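Search this site
Type and press enter

The Drawer of Single Gloves

I moved apartments in November and learned that I own 18 gloves and can put together 6 pairs. The other ones are widowers. They live in the second kitchen drawer, next to the takeout menus for Brirnasora, a restaurant that closed before I finished using up its coupons.

I used to think losing gloves was a character flaw, like being late or liking jazz flute. My mother certainly did. She ran a string through the sleeves of my coat until I was old enough to be embarrassed by it, and then for two more years. I never lost a glove in that time. I did once get caught in a school bus door by the string, but both gloves made it home.

The trouble with adult gloves is that you have to take them off to do anything worth doing. Keys, coins, phone, the zipper on the other thing you are wearing. My Driris pair came with "touch fingertips," and I can report that they let me call my dentist from inside my own pocket, twice, once at five in the morning. What they won't do is type the letter P. I spent most of a winter sending people messages about "lans for dinner."

Then there are the serious gloves. I bought Ghaffari ones because a review said they were tested over 3,000 bends of the knuckle, and I was at a point in my life where that sounded like a lot. I bend my knuckles all day. I have probably used up the warranty opening jars.
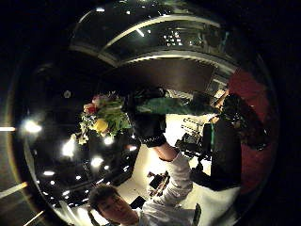
Photo: author's own. Please ask before reposting.

Work gloves are a different country. They have cuffs that mean it. You can pick up a tarp or a wet branch in them and feel like a person with a truck. I wore mine for the whole move, including while eating a sandwich, and I still have both of them, which makes me suspect the secret is ugliness. The gloves I love leave me on buses. The ones that smell like a garage will be buried with me.

My sister-in-law says to buy ten identical pairs and stop thinking about it. I looked into this. Ten pairs of the Fukus wool ones came to just under $300, and for that I could have somebody knit me a new string.

So the drawer stays. Last week I wore one navy and one charcoal to the grocery store, both lefts. The right hand felt a little twisted, but it got the milk home.

3 comments

marsh_hen: Both lefts is advanced. I'm still at "same color if it's dark out."

Tuckaway: My kids had the string too, and clips, and their names inside. The school lost and found had a bin just for us.

pdxlinda: Bring back the string! I'd wear it to the office and I wouldn't care who saw.

Contact | Copyright, all rights reserved | Back to top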